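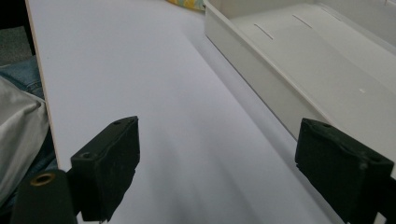 Hafiz Majimbun
Workshop notebook, Wednesday, June 17, 2020

Second try with the sourdough rye for the Trodton order. I write this down before I forget, because the first try I kept only in my head and then I could not repeat it.

Starter was fed last night with 260 g of wholemeal rye and the same weight of water. This morning it had a domed top and smelled of green apple, a little sharp. Last time I used it when it had already fallen, and I think the sour taste came from there.

Dough weight after mixing was 723 g, for one tin. I did not add extra water. The dough feels too stiff in the bowl for the first minutes and every time I want to correct it, but rye takes the water slowly. Please leave it alone, also if you are reading this and it is your turn to mix.

Water was at 32 degrees. The kitchen is cold in the mornings now, so in summer this number must come down. In October I used tap water without measuring and it was fine, but I can't say what temperature that was.

Caraway: half of what the Karam recipe asks. Their recipe is good but the colour they show comes from malt, and we have no malt until the next delivery. I used a spoon of dark treacle. The crumb is paler than theirs and I don't mind it.

Proving took five hours in the tin, with a damp cloth over it. I looked for small pinholes on the top and put it in when I counted more than ten. The old note says "until doubled", but this dough does not double and whoever waits for that will have a flat loaf. I have crossed it out in the folder.

Baked hot for the first part, then lower, door closed the whole time. One side is darker again. I turned the tin halfway last time and the loaf sank a bit in the centre, so today I did not turn it. I prefer the dark side.

Not cut yet. It should rest until tomorrow afternoon - the first one I cut warm, and the knife came out with a layer of glue on it.

To do: ask for the price of malt in the small bag, new cloths, sharpen the bread knife. The tin from the upper shelf has a scratch in the corner and the loaf sticks there, so grease that corner twice.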